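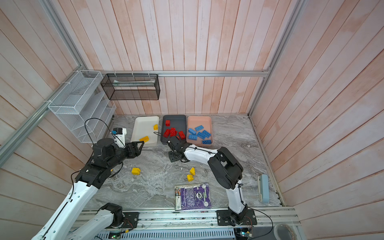 Kavura: Planning Software for Sorting Bricks with Two Arms
Project report by Impi Seppälä and Eetu Kauppinen
Supervisor: Esko Niskanen
Submitted Feb 20, 2023

1. What we set out to do

When we picked this project we thought the title pretty much explained it. Toy building bricks lie scattered on a table, there are three trays at the back, and two arms have to put yellow in the white tray, red in the dark grey one and blue in the pink one. A small child can do it, and Eetu's niece did offer. What we wanted to write was the software in between, the part that looks at the table, decides which arm should go for which brick and in what order, and then keeps the two of them from knocking elbows on the way.

We called the whole package Kavura. It has three parts that talk to each other through a shared list of bricks: the finder, the planner and the arm drivers. Impi wrote most of the finder, Eetu wrote most of the planner, and we shared the drivers, mostly late in the evening and with a lot of tea.

2. The finder

The finder takes the overhead view and gives back a colour, a position and a rotation for every brick it believes in. Our first version was plain colour thresholding, and for red and blue it was lovely from the start. Yellow was a different story. The table surface has a marbled pattern with warm streaks in it, and at certain brightness settings the finder would happily report a thin yellow brick where there was only a bit of pattern. We spent far too long nudging numbers up and down before Esko suggested, very kindly, that we stop nudging and go and label some pictures.

So we labelled 683 of them by hand and trained a small segmentation model. We kept the old thresholding code as a second opinion: if the two disagree about a colour, the brick is marked "unsure" and left until the end, when the table is usually clearer and there is less to get confused by. We're quite fond of that rule, and it took four lines of code.

Rotation gave us more trouble than colour. A brick seen from straight above is a rectangle, so a half turn makes no difference and we only needed an angle between 0 and 180 degrees. We knew this in theory. In practice our angles jumped between the two ends of the range from one picture to the next, and the wrist would start turning one way, change its mind and turn back again. Averaging the angles as doubled vectors and then halving the result fixed it, and we'd recommend it to any group doing something similar next year.

3. The planner

The planner works from a cost for each pair of arm and brick. The cost is mostly travel distance, plus a penalty for reaching into the middle strip that both arms can get to. That strip can be booked by only one arm at a time. The booking is a simple lock with a timeout, and the arm that doesn't have it either works on its own side or waits at a parking pose.

We did try something cleverer first. Eetu had a version that planned both arms together over the next few picks, and on paper it was beautiful. On our computer it sometimes thought for longer than the move itself would have taken, and while it was thinking the arms just stood there looking at us. The lock isn't elegant at all, but we can explain it on one sheet of paper and it is easy to follow in the log.

Trays need planning too. We divide each tray into drop cells and try to spread the bricks over them, but a brick that lands on its edge can roll off into the neighbouring cell, and the planner doesn't know. Red tends to pile up in our tray as a result. We let it, so long as the pile stays lower than the approach height.

4. Bricks that touch

If we had to name the part of the project that ate the most time, this would be it. The overhead view merges touching bricks of the same colour into one odd shape, and the finder then puts the grasp point in the middle of that shape, right where neither brick can be held properly. Closing on a join tends to shove both bricks sideways and pick up neither.

Our answer was to take a second look from the wrist before closing the gripper. The close view shows studs on a brick that faces up and tubes on one that lies upside down or on view from underneath, so the software has something to tell two blue bricks apart by when their colour is no help. We look for the longest straight edge near the planned grasp point, then shift the grasp along it until both fingertips have clear floor to go down to. If there isn't enough room, the brick goes back on the list with a higher cost and we try its neighbour.

There is one more check after closing, where we ask whether the thing between the fingers is the colour we expected. A brick that is held can still be touching another one, and a lift straight up from there may drag the neighbour along with it, so the driver backs away a little to the free side before it lifts. The size of that little sideways move is a setting we are still arguing over (Impi wants it bigger).
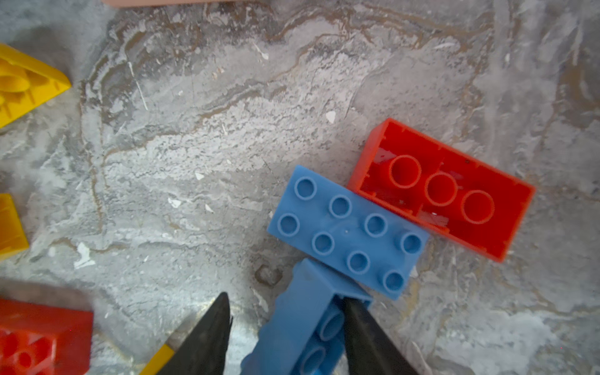
5. Testing

We ran 200 single picks with the overhead view only, and then 200 more with the wrist check switched on. The layouts were scattered by hand, and we tried to be fair about it, though we probably got better at making awkward piles as the weeks went on. Misses on touching bricks clearly went down with the wrist check. For bricks lying on their own we couldn't see a difference, apart from each pick being slower, so the check now only runs when another brick is close by.

The slowest part of a pick is the approach. We brought the median time for the planning step down to 319 milliseconds by caching the arm poses above the trays, and after that it stopped being the thing to worry about.

6. What still doesn't work well

Bricks standing on their narrow side are found as very thin ones, and the grasp height is then wrong. Bricks close to the side walls can't be reached at every wrist angle, and at the moment the planner finds that out by failing, when it could easily have looked it up. The log files are also much too big, and that one is entirely our own doing.

If we get the lab again in May, the first job is a reach map for each arm. After that we would like to have another go at Eetu's joint planner with a shorter horizon. The code and the labelled pictures are in the course folder under kavura, and the settings file has comments in it, most of them polite.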